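Help Wanted: Block Sorter and Play Table Helper (part-time)

Posted Jul 27, 2023

Hi! I'm Paraskevi Lazaridis and I run Sovimano, a small lending library for wooden toys. We lend out sets of blocks, puzzles and stacking games to families, preschools and the occasional grandparent who has all the kids coming for a week. The sets go out complete and come back, well, mostly complete, and then someone has to sort through them, clean them and get them ready for the next house. That someone has been me since we opened, and I'm running out of evenings.

So I'm looking for a person who likes small things in their right places. If you were the kid who put the crayons back in the box in order, please keep reading!

What the job is

You'd work at the sorting table, emptying out a returned set, checking it against the card and putting the pieces where they go. Most of our loans are block sets and we sort those by color into plastic bins. Anything chipped goes to Ingvar, who does our sanding and repainting. Anything missing gets written on the card and I call the family (I like doing the calls, you don't have to).

We have 123 sets on the shelves right now. The biggest one, which everyone here calls the Karagiannis set after the family who gave it to us, takes a whole morning and I'll do that one with you the first time. The small ones you'll be able to do while talking about what you had for dinner.

The other half of the job is our play table hours, when families come in and try things before they borrow. You'd set out a few sets, sit down with the kids if they want company, leave them alone if they don't, and pack up afterwards. It gets loud. I love it, but I want you to know that it gets loud.

About the table

I have to tell you about the table, because you'll be spending a lot of time at it and I'm a little silly about it. We used to work on a folding thing that wobbled every time a truck went by. I wanted real wood, something pale so that a little block would show up on it, and I went back and forth for ages over whether to get one with a plain surface or one with some character. Character won. I'm a sucker for streaks and knots, and kids are too. They drive cars along the grain and park them on the knots.
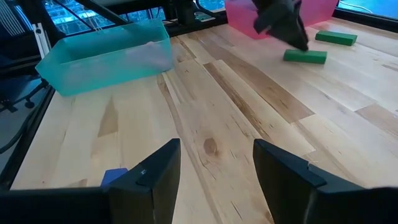 It does need looking after, so that's part of the job as well. We wipe it with a barely damp cloth at the end of the day, dry it right away, and run a soft brush along the seams where the crumbs collect. Please no spray cleaners on it, I beg you. We oil it every February and make a bit of an afternoon of it, with the windows open and a pot of coffee. You're invited whether or not you're on shift.

The bins are much easier. They go in the sink with dish soap and get left upside down on a towel. I like the see-through kind because you can tell from across the room when one needs emptying, and I will not be talked into baskets (people have tried).

Hours and pay

Two mornings a week for sorting, plus two afternoons a month for play table hours. We can talk about which ones. If you have school pickup or another job, tell me early and we'll work around it. I'd rather build the schedule around a good person than the other way around.

It's paid hourly and I'll tell you the rate in my first message back to you, before you've given up any of your time. You get paid for training, you get paid for the cleaning up, and you get paid if a play afternoon is cancelled on the same day. You can also borrow anything in the library for free, for as long as no one else is waiting for it.

What I'm hoping for

Patience with small parts. You'll find yourself hunting for one yellow triangle, and it'll be in the bottom of the bag you've already checked.

Being okay with kids of all ages, including the ones who don't want to share and the ones who want to tell you everything about their hamster. You don't need a teaching background.

Good enough color vision to tell our blues from our greens under indoor light. Some of the old paint has faded and the two are pretty close. If that's hard for you, please write anyway! Half of the puzzles are sorted by shape, and I'd be happy to split things up differently.

You should be able to lift a full crate from the floor to the table, or be comfortable asking one of us to do it. We have a stool for sorting and you can sit or stand as you please.

We keep our loan records in Lokero. It's a simple program and I'll show you how it works on your first morning. If you can send an email, you can use it.

We'll need a background check before you start the play table hours. I pay for it.

A little more about us

It's a small place. There's me, there's Ingvar Eyvindsson with his sandpaper and his radio, and there's whoever comes through the door. We're at 2386 Honduseo Street, on the ground floor, no steps at the entrance. The bathroom is down the hall and the door sticks, so pull up and then out. There's street parking, and a bike rack that fits more bikes than it looks like.

We listen to a lot of music while we sort. You get a vote. Ingvar thinks he gets two.

How to apply

Write me a short note. I don't need a resume, though you can send one if you have it handy. Tell me a bit about yourself, which mornings you could do, and what toy you remember best from when you were little (mine was a wooden train with one wheel missing, and I would still like to know where that wheel went). You can drop the note through our mail slot or bring it in during play table hours and say hello.

I'll write back to everybody. If it sounds like a fit, we'll have you in for a paid trial morning where we sort a set or two together, and you can see whether you like it as much as I do. Bring a sweater, the room is chilly before noon.

I'm keeping this posted until I've found someone, so if you can still see it, the job is still open. Looking forward to meeting you!

Paraskevi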